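Kellby Tapes: where we are with the Pradville compilation
Progress report to the Restrepo Fund, November 2025 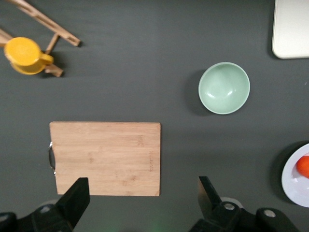 Wooden rack on the dark tabletop.

Hi all! I owe you an update on the Pradville cassette, so here goes. Every track is in, which I wasn't sure I'd get to type this fall. We ended up with 20 songs from bands in and around town, mostly noisy bedroom pop, plus one very long drone piece that closes side B (I love it, and I know it won't be for everybody).

Mastering is done and paid for. The first pass came back way too bright, and the quieter songs got swallowed by the guitar bands on either side of them. We moved three tracks around, asked for a second pass, and it sounds so much better now — warmer, and you can hear the vocals.

The tape order is in with Zarkton. We're making 200 copies, down from the 400 in our application. Their price per tape went up over the summer, and I'd rather sell out of a small run than have boxes in my hallway until next Christmas. The leftover money is still in the project account, and I'd like your okay to put it toward paying the bands at the release show. Could you let me know by email?

Preorders stand at 80, and most of those came in after the college station played the lead single two nights in a row. The download is set up and ready to go live.

What's late: the liner notes. Four bands still owe me their lyrics, and I can't send the insert to print without them. I've been bugging them — nicely, so far. The release show is set for March, and I'll send the final budget once the door money is counted.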